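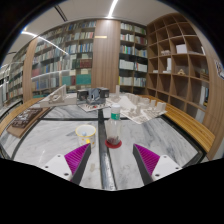

## Picking up a bottle, 300 times

Nadhirah Rondonuwu has spent most of her last semester at Buncombe moving small things across a table. She leads the manipulation group in the student robotics club, which has four members and meets in the architecture library after the reading room closes at 6 p.m.

The group is entering the Gidholm student challenge in June. Teams have to teach a robot arm to clear a table it hasn't seen before. The arm learns from demonstrations recorded by people using a hand-held gripper, and Rondonuwu's team wants 3000 of them.

"We did the first 300 with one bottle," she said. "Pick it up, put it down, move it a little, start again. I thought I would be bored after an hour, and I was."

They chose the library mainly for its big table. The lab where they started has plain gray benches and one kind of light. A policy trained there did well in the lab and badly in the hallway outside.

"It had learned our bench," Rondonuwu said. "Marble, books, other people's models at the back – it had no idea what to do with any of that. So we went looking for rooms with more going on in them."

Clear plastic is the hardest material on the list. The arm has to find the edges of something it can see through, and an almost empty bottle tips easily.
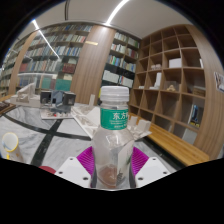
"You slow down at the end," she said. "Close, wait, then lift. If I rush the last part, the robot will rush it too. Marina throws those out."

Marina Michailidis reviews every recording the next morning. She is a junior and joined the club last fall with no programming experience. Her rule is that a demonstration goes if she can't tell what the person was trying to do.

"I delete a lot of my own," Michailidis said. "My left-handed ones are terrible."

The club has three weeks of recording left, then training on a machine in the Chow building. Rondonuwu graduates before the challenge but plans to travel with the team. Michailidis will take over the group in the fall and wants to try folding cloth.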